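Wed 22 November, bench 2, cereal pouring and sorting

Back on the bowls today and I'm so glad we are, this is easily my favorite part of the Sundach work. New white sheet down on the table first. The old one had gone gray with crumb dust and it was getting hard to tell a stray ring from a mark on the paper. It still wants to curl up at one edge. Tape next time, the wide stuff from the Cabrera drawer.

Started with the vessels by themselves, no cereal, just to see how each one sits on the sheet and how far apart they need to be. 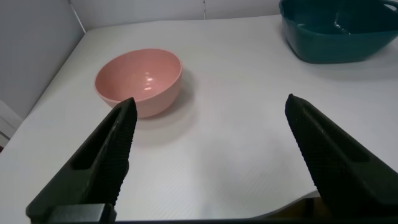 I'd worried about spacing more than I needed to. A hand's width is plenty, and with the small bowl toward the left you can reach everything without dragging a sleeve over it. The deep shape is great for this — puffed rings bounce like crazy, and the shallow dishes we used in June threw half of them on the floor. I swept up rings for days after that one!

Weighed out 37 g of rings per go on the Himance scale. Same weight every time so the pours can be compared. The full tub came to 317 g with the lid off, so we have enough for this week and a bit over. Please don't snack from it, or if you do, write it down.

First pour was too quick and went in as one lump. Second was lovely. Low over the rim, slow tilt, and they spread out and settled into a mound with the colors nicely mixed. The orange-red ones seem to catch on each other more than the white ones do, maybe the rougher surface? Would love to look at that properly. Could try a batch of each color alone and see how the heap comes out.
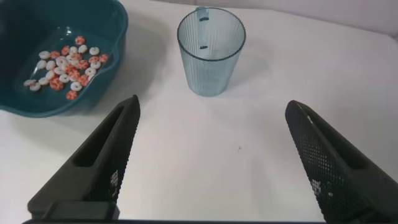

White and orange-red rings in the teal bowl, ribbed cup empty.

Cup notes: the ribs make it easy to hold, and being wider at the top helps when scooping. Want to try pouring from it at half full and see if the stream gets any steadier.

To do: tape the sheet, wipe the bowls (sugar dust gets everywhere), label the tub, ask Grurkard if they still sell the cups in a smaller size. Sorting by color tomorrow, can't wait.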